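About Us

Gritau writes the rules for robot work. House rules, checklists, sign-off sheets, the boring binder on the shelf. We also run robots ourselves, every working day, so the rules get tested on us first.

Started as two people and a rented bench. Now 10 staff, one long room, plus a second site at Lakside that opened last September. Small teams hire us when they have robots and no written practice. Bigger ones hire us when they have too much of it.

What we do

Written practice for two-arm work on tables. Cell layout and floor marking. Operator training, in person, 4 days. Yearly check of your paperwork against what your people really do on shift (these two drift apart fast).

We don't certify machines. We don't sell them either. For the formal standards you need a licensed assessor, and we'll work alongside yours. Our part is the daily stuff that sits under the standard: who stands where, who can restart, what gets written down and when.

How we work

We come and watch before we write anything. Usually a full shift. Then a draft, short as we can make it, then your operators tear it up. Second draft goes live on a trial basis. If a rule gets skipped over and over we look at the rule first — most of the time it was badly written or in the wrong place.

Every rule we publish fits on one line. If it needs two lines it's two rules. Sohail Baloch is strict on this and has sent back pages of mine for a comma.

Our table rules, the short version

People ask for these so here they are. The full set is 21 rules, send us a mail and we'll share it.

1. Tape on the floor means something. Know what before you step over it.
2. One person calls the start. Same person calls the stop.
3. Only the items for the task on the table. Coffee lives elsewhere.
4. Soft goods get picked up by an edge or a seam, not a fistful of the middle.
5. Cables get a look before the first run and after every break. Enough slack to reach, not enough to snag.
6. Hands stay off the table while the arms are live.
7. A drop is not a failure. A drop that isnt logged is.
8. Anyone in the room can call a stop. No reason needed at the time.
9. Log it before you reset it.

Rule 4 gets the most arguments. Fabric, mesh, thin covers, anything that folds. Grip force is only half of it, the other half is where you take hold. We use sports gear a lot for practice because it mixes hard and soft in one task: a stiff paddle, a floppy case, an opening that won't stay open by itself. Good for teaching two-arm work too. One side holds the rim, other side brings the item, and the written procedure has to say which one waits.

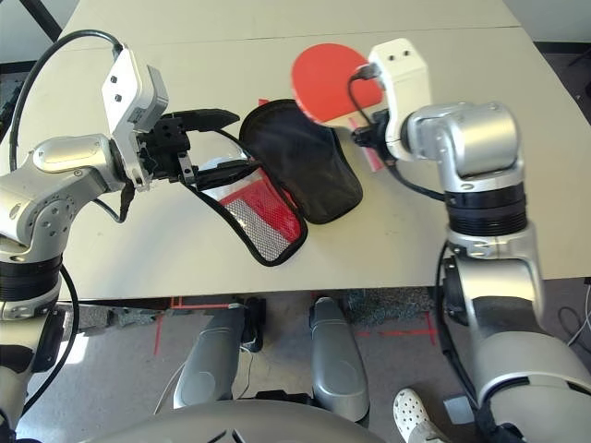
Paddle and pouch task, left gripper on the rim, right one holding the paddle.

Same idea carries over to bags, sleeves, covers, pouches of any kind. Trikwood took our soft goods page and used it nearly word for word for their packing benches. Fine by us.

Who we are

Maham Jadoon — founder. Writes most first drafts. Ran a packing line before this, and still thinks like it.

Sohail Baloch — editor of the rule set. Also floor marking, tape and signs.

Aarne Manninen — operator lead. Trains new operators here and at client sites. If you have done our course, you have met Aarne.

Sofia Pappas — audits. Came to us from Stamatopoulos, where she kept the incident logs for the whole plant. Reads every log entry we get. Every one.

Ragnvald Strömberg — Lakside site, cables, mounts, benches, the spare parts cupboard.

The rest of the team are part-time operators, mostly students. They get the same training and the same right to stop a run.

What we've learned so far

Long manuals don't get read. We once took over a 200 page binder from a client and got it down to a folder you can carry in one hand. Took months, and most of the cutting was repeats.

Restarts need more rules than starts. People are careful in the morning and rushed after lunch.

Write the log form before the procedure. We did it the other way for too long.

Changes to the rules

The current set was last revised August 3, 2024. Old versions stay on file, ask if you need one for your own records. We mark what changed and who asked for it. Operators can propose a change any time, on paper or by mail, and they get an answer in writing even when it's no.

Visiting and contact

Visits by appointment. Closed shoes are requried, sign in at the door, wait for the operator to wave you over. Group visits go through Maham, training dates through Aarne, anything about audits straight to Sofia. For Lakside, call ahead — the entrance is round the back and the bell is hard to hear.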